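In Defence of the Box on the Table

Ultan Carroll
2024-10-02

A man called Văduva once sold me a storage system. It had 30 compartments and a label for each, and the labels were the size of a stamp, so that whatever you owned had to be described in one short word. I lasted until June. The compartments now hold rubber bands, mainly, and one that says KEYS holds no keys.

Since then I have been an open cardboard box man, and I should like to say a word for it.
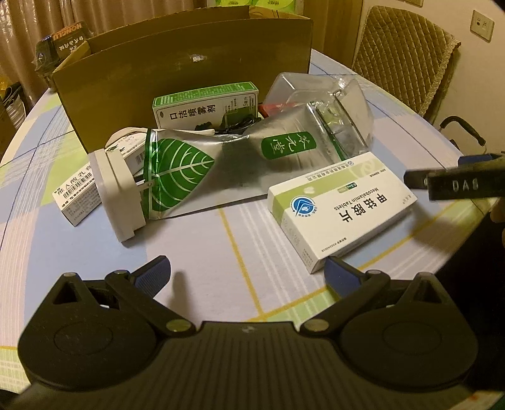
Tidying writers hate the table. They call it a "landing zone" and want it bare by bedtime, as if the evening were an aircraft. My own view is that a table is where a household does its thinking. Look at the plaid cloth with the Mecobalamin Tablets on it, the white plug-in adapter on its side, the crumpled silver pouch with the big green leaf, and tell me which drawer all that belongs in. There isn't one. Medicine goes in the bathroom, says the Drasbridge method, and plugs go in the study. Very well, but I take tablets at breakfast and I have never once had breakfast in the bathroom, though I did live for six months in a flat where it was nearly possible.

The people at Skukitz will sell you a bamboo tray for the purpose. It costs over 60 pounds and has three sections, and a tray is only a box that has lost its nerve. Brimex do one with a lid, which is worse. Put a lid on a thing and you have agreed never to see it again.

An open box asks for nothing. You can drop a packet in from a standing position. You can look down into it and see that you already have what you were about to buy, and then buy it anyway. When it gets too full, things gather beside it on the cloth, and that seems to me a fair sort of warning.
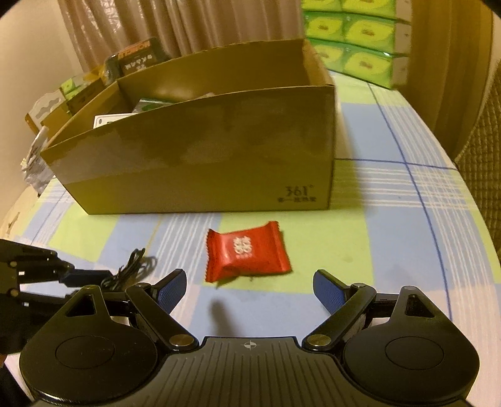 One red packet, still at large. The box is marked 361°, a degree more than most of us manage.

My sister holds that the box is a decision put off. Of course it is. I have put off a good many decisions in my life and most of them went away by themselves, which can't be said for the labels. I'm still finding those on my socks.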